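Cosero workshop, notebook 2
5 January 2023

Dye test on the cotton for the Nilen aprons, continued. The red from Plulel is still too brown after the second bath. I have weighed the powder again and the scale is good, so I think the water is the problem. Tap water in this building leaves white marks in the kettle, and madder does not behave the same in hard water and in soft water.
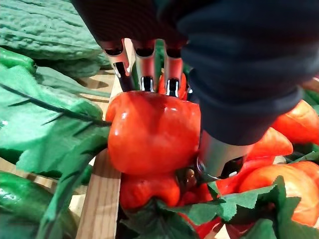 Bath 3 was made with rain water from the barrel, 10 grams of powder, alum as before. I kept it under a simmer and stirred by hand. The colour we want is a clean red with no orange in it, redder than the shiny red-orange pepper in the wooden crate, and strip 3 is closer to this than the other two but still dull. Under the lamp it looks better than at the window. I will judge only at the window from now on, please do the same if you take over the strips.

Cost so far: 467 dollars for cloth and powder together. The Tak order number is 3964, write it on every invoice, they lost one of ours in July and it took long to find it.

Washing. I cut strip 3 in half. One half was washed with the neutral soap, the other half with the ordinary laundry powder. The second half turned to pink purple, so the care label must say neutral soap. I was hoping to avoid a special label - it means a new print plate.
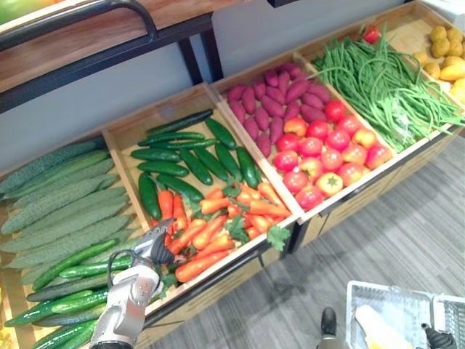
The label can be small if we put only the soap and the water temperature. For the temperature I have no result yet, both halves were washed cold.

Still to do: repeat bath 3 with less heat, and rub a dry white cloth on the strip to see if colour comes off. The green can wait, Nilen has not chosen between the two samples. Pot is soaking in the left sink, do not use it for food.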